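Udulside Boards > Software > Perception & Planning

Wrist camera sees its own flange, planner refuses to go anywhere

14 replies | 1113 views

ullage_rat
Let me describe my week. We moved our cell from the old Lebrun planner to Grollix, on the promise that Grollix would "just work" with a depth camera on the wrist. It does just work, in the sense that it runs, publishes a lovely occupancy map, and then concludes that the arm is in collision with the world at all times, including when the arm is parked and I am eating a sandwich.

What I think is going on: the camera is on the wrist and the mounting plate is in view at the bottom, always. Grollix is supposed to subtract the robot's own body from the cloud before it builds the map. It does this for the links. It doesn't do it for the plate, and I can't tell whether that's because the plate isn't in my model properly or because the filter gives up on anything that close to the lens.

Planner output, every single time:

start state invalid: wrist_plate <-> octomap
replanning (attempt 2)
start state invalid: wrist_plate <-> octomap
giving up

I have tried turning the padding up. I have tried turning the padding down. I have tried restarting it with feeling.

pedantic_gantry
Is the plate in the URDF as a collision body or only as a visual? The self filter only looks at collision geometry. It's in the docs, in the section everyone skips, which is all of them.

ullage_rat
Collision body. It's a box. I know, I know.

pedantic_gantry
A box the size of the plate, or a box the size of your optimism?

ullage_rat
I measured the plate with calipers like an adult. Then I typed the numbers in from memory, so make of that what you will.

mostly_harmonic
Can you post what the color stream sees? We're all guessing at the geometry, and I'd like to guess with a picture.

ullage_rat
Sure. Arm over the work panel, the view I get all day: 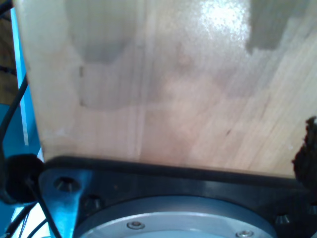 Udulside, January

Look at the bottom. The black plate runs the whole width, so there's no angle at which the thing politely leaves. And the round silver disc is set into it with its screws showing, none of which is in my box model. The depth on that disc is garbage, by the way. Half of it comes back as holes and the other half comes back as a small mountain range.

mostly_harmonic
OK, that helps. Three things I'd look at before blaming Grollix.

First, the plate isn't a box. It has that raised lobe at the lower left with a screw hole in it. If your box stops at the straight rim, the lobe survives the filter and becomes an obstacle bolted to your own robot.

Second, the round black cap at the left end, plus the cables looping under it. Are those modeled at all?

Third, the glare up top on the wood. Not your start state problem, but it'll be your next thread.

ullage_rat
Cap: no. Cables: who models cables?

pedantic_gantry
People whose planners plan.

cron_and_on
Going to disagree with the direction of all this. Don't model the plate better. The camera is bolted down relative to the plate, right? So the plate always lands on the same pixels. Make a static mask image, black out the bottom strip and the lower left, drop those pixels before the cloud is even built. Takes an afternoon, costs no CPU, and you never have to argue with a mesh again. We've run it that way on 2 cells for ages.

mostly_harmonic
Sure, until somebody bumps the camera bracket and your mask is masking the wrong strip. A geometric filter at least follows the calibration.

cron_and_on
If somebody bumps the bracket your calibration is wrong too. You've just moved the lie to a different file.

mostly_harmonic
The difference is that I recalibrate and it's fixed. You recalibrate and then have to remember there's a PNG somewhere that a person drew in a paint program.

cron_and_on
It's in version control. It has a very descriptive name. It's called mask_final2.

pedantic_gantry
I withdraw any sympathy I had for either side.

Also, a mask doesn't handle the cables. They swing when the wrist rolls, so they don't stay on the same pixels. You'd have to mask generously at the left and lose a chunk of real workspace with it. Whether that matters depends on what you pick from that side.

ullage_rat
Nothing gets picked from that side. It's frame over there, the blue stuff. I could lose that whole corner of the image and my life would improve.

And that fuzzy black tuft at the right edge turns up in the map as a floating blob about half the time. Do I mask that as well?

cron_and_on
Does it stay put in the image when the arm moves? If yes, mask it. If no, it's out in the world and the planner has every right to be scared of it.

ullage_rat
An excellent question that I will now go and find out the answer to like a professional.

splinefeld
Quiet reader surfacing. Before you do either, check the minimum range on the depth stream. At that distance the plate may be closer than the sensor can measure, so the points you get for it aren't on the plate. They're behind it or in front of it by a couple of centimeters, and no mesh on earth will line up with them. I lost most of a month to this on an Ullus wrist unit. My model was perfect. I had fillets in it.

Quick test: color the cloud by link and look at where the plate points sit compared to the collision body. If they're floating off it in a sheet, it's range. If they hug it and poke out at the lobe, it's geometry.

pedantic_gantry
That should have been the first reply. Annoyed that it wasn't mine.

ullage_rat
Right. Back from the cell. Results, in the order in which they embarrassed me:

The box was rotated. I had the plate in with width and depth swapped, so it covered a lot of air and not much plate. That one's on me and my memory.

With the box fixed, the points along the straight rim mostly go away. The lobe pokes through exactly as mostly_harmonic said it would.

The points on the silver disc do float, in a sheet, toward the camera. So splinefeld is right too, for that part of the image anyway.

The tuft moves in the image when the arm moves. So it's in the world. I've put a small keep-out box on it and will treat it with respect.

mostly_harmonic
So swap the box for a convex hull of the real part, and clip anything under the minimum range before it hits the filter. No PNG required.

cron_and_on
He's got floating points from a metal disc that never changes position in the image. This is the most maskable object ever manufactured.

mostly_harmonic
The range clip removes it.

cron_and_on
The range clip removes whatever reads as too close. He said holes and mountains. What happens to the mountains that read as far enough away?

mostly_harmonic
...fine. Mask the disc. Only the disc.

ullage_rat
I've ended up with both, which I assume means everyone is equally unhappy. Hull for the plate and cap, range clip in front, and a small mask over the disc and the cable corner. Self filter padding is back at the default. The start state is valid for the first time since we switched, and I ran 20 plans from park to the panel with no complaint from the collision checker.

Two of them went the long way around for reasons of their own, so I'll be posting about path costs next.

splinefeld
Set a timeout on the smoother before you go down that road. The default one will happily polish a bad path for as long as you let it.

cron_and_on
What did you name the mask?

ullage_rat
mask_final3. Seemed rude to break the series.

pedantic_gantry
Please generate it from the mesh at calibration time. Please. Render the hull from the camera pose, dilate by a few pixels, write it out. Then everyone upthread gets to be right and I can stop reading the word "final."

ullage_rat
Fine, that's annoyingly sensible. If I get it working I'll put the script in the tools section. The cable corner will still have to be painted by hand, so the PNG people keep some of their territory.

2 people found this thread useful | Share

Back to top | Contact the moderators | Posts belong to whoever typed them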